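Popular Music Since 1950
Week 6 handout: How a Small Scene Gets Its Sound
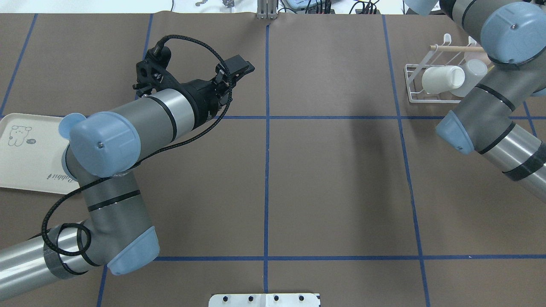

Last week we ended on the big-label system and how it shaped what got recorded. Today we flip to the other end, and this is my favorite session of the whole course! We're looking at regional scenes: a few bands, a room or two to play in, and somebody with a tape machine.

Listening for today (all on the course page)
Flornevance, first demo, side A
Wedard, live set from the all-ages show
Etaleo, the split single, both sides

Start with Flornevance. They pressed 200 cassettes of that demo and sold them by hand. Listen to the drums first — the snare is way up front and the kick almost disappears. It was recorded in a low basement with two microphones, and within a year other bands in town were asking for the same drum sound on purpose. A limit of the room turned into a local style. I love this story, and you'll hear versions of it all term.

Tempo. Wedard play the fast songs at 200 beats per minute or close to it, then drop to half time for the chorus. Count along with the second track and notice where your foot wants to land. The guitar keeps going at the same speed while the drums open up, so the riff feels heavier without anybody slowing down. Hardcore bands call this part the breakdown; metal players sometimes use the word a little differently (see the glossary, p. 4).

Etaleo are the odd ones out, and such fun. Side B has no bass at all. Both guitars are tuned down to fill the gap, and the vocals sit so low in the mix that the lyric sheet becomes part of the record. Please read it while you listen.

Terms to know
Split: one release shared by two bands
Blast beat: fast alternating or simultaneous kick and snare, usually with a steady cymbal
DIY venue: a space run by the people who play and go there
Pressing: one manufactured batch of a record

For Saturday's listening lab
Pick one track from the list and write a page on a single production choice. Stay with what you can hear — give me time stamps! Bring headphones.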